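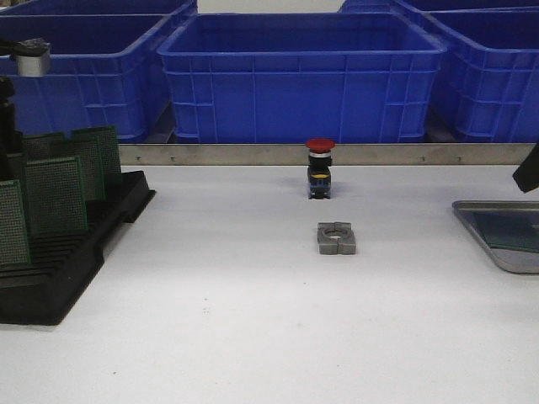 Eleven hours on a train for a meeting that ran under an hour

2018-07-13

I went to Esgate last week for work and took the train. Our office is in Virnwood and most people fly. The flight is a bit over an hour, there are several each morning, and the company books it without asking. I asked for the train because I've had three flights on that route cancelled since summer, and because I wanted to see if a person could get any work done on it.

The short version is that I got a fair bit done on the way there and almost none on the way back.

The fare was $124 each way in the better class of seat. The flight I would otherwise have taken was dearer than that by the time you added a bag, and then there's the taxi at the other end, since the Esgate airport bus stopped running before seven when they changed the timetable. Our travel policy compares the ticket prices and nothing else, so on paper the train saved very little. The form has no box for taxis. I put them in the comments field, where I assume they will stay.

Booking was harder than it should have been. The company uses a travel portal that doesn't list trains at all. You have to ring a number, and the person on the phone looks at the same railway website you could look at yourself, then charges a service fee for it. I got the fee waived by asking, so it's worth asking. The ticket came as a PDF that had to be printed. When I got to the station the conductor scanned it off my phone without a word, so I'd gone looking for a printer for nothing.

The train left Virnwood at ten past six. I got there early and the waiting room was locked, so I stood on the platform with my coat done up. It's winter and the heaters on platform 2 don't do much. There's a kiosk that opens at six and sells coffee, which was fine, and egg and bacon rolls, which had run out by the time I reached the counter. I don't know how many they start with.

The seat was good. It was wider than an airline seat, with a proper table that folds out of the armrest and holds a laptop without sloping. There was a power point at every pair of seats. Mine worked if the plug was held at a slight angle, and I managed that by wedging my glasses case under the adaptor. The carriage was less than half full until Lamptey, where a crowd got on, mostly people going down for medical appointments from what I overheard. The specialist clinics at Lamptey closed a while back and everyone has to go to Esgate now.

There is no wifi. The railway's website says there is wifi "on selected services" and I have yet to meet anyone who has been selected. I used my phone as a hotspot. Coverage was good out to the river, patchy to Lamptey, then gone through the ranges for a long stretch. I'd expected this and had downloaded what I needed the night before: the contract draft, two spreadsheets and a folder of old emails I'd been meaning to sort. I read the contract properly from start to finish, something I hadn't managed at my desk in a fortnight. I found a clause about notice periods that contradicted another clause further on. That on its own probably paid for the trip.

If you're going to do this, a few things that helped:

Download everything beforehand, including the attachments. My email program shows an attachment as being there when it isn't.

Bring food. The buffet car had pies, chips, a cheese sandwich and a fruit cup. The sandwich was cold right through.

Sit on the left going down. The sun is on the right all morning and the blinds don't come low enough to keep it off a screen.

Tell people you'll be out of reach. I set a message on my email and still had someone ring four times while I was in the ranges. All the voicemails came through together on the other side. It was about a parking form.

We got into Esgate nineteen minutes late. I'd left a two-hour gap before the meeting, so it didn't matter, and I walked from the station in the time it would have taken to queue for a cab. This is the part the train wins easily. The station is in the middle of town and the airport is out past the showgrounds.

The meeting itself was fifty minutes. We were there to settle delivery dates for September and we settled them. I think it could have been done by phone, but the last two calls had gone badly, with people talking over each other and then sending emails afterwards saying different things. In a room it took one go. I raised the notice clause and they agreed to fix it. I don't want to argue for flying or training people up and down the country for every little thing, but there is a kind of conversation that I find only gets finished in person, and this was one of them.

I stayed the night at the Trundesach, a motel near the station that our company has a rate with. It was clean and the shower was hot. The desk in the room was a shelf with a kettle on it, and the only spare power point was behind the bed. Breakfast started at seven, which is no use to anyone catching the early train, and the early train is the reason most people stay there. The man at reception gave me a small box of cereal and a banana to take with me, and I was grateful for it.

The trip back was not as good. It was an older train, the table was a tray on the seat in front, and the tray had a lean. I had a spreadsheet to update and gave up on it after half an hour. We stopped outside Lamptey for forty minutes waiting for a freight train to clear the single track. They announced it twice, once before we stopped and once just as we started again. I slept through part of the ranges and read the newspaper someone had left behind.

Door to door it was a bit over five and a half hours down and longer coming home. Flying, when it works, takes me close to four once you count the drive to the airport, security, and the taxi. So I lost some hours, but on the way down I had most of a working day in a chair without interruption. On the plane I get nothing done at all.

My manager asked if I'd do it again. I said I would going down, and I'd look at flying home. The portal can't book one leg of each, so I'll have to ring the number again. My expense claim for the trip has come back with a query about the banana, or at least about "breakfast (nil)", which I'd written in to be thorough. I'll leave that line off next time.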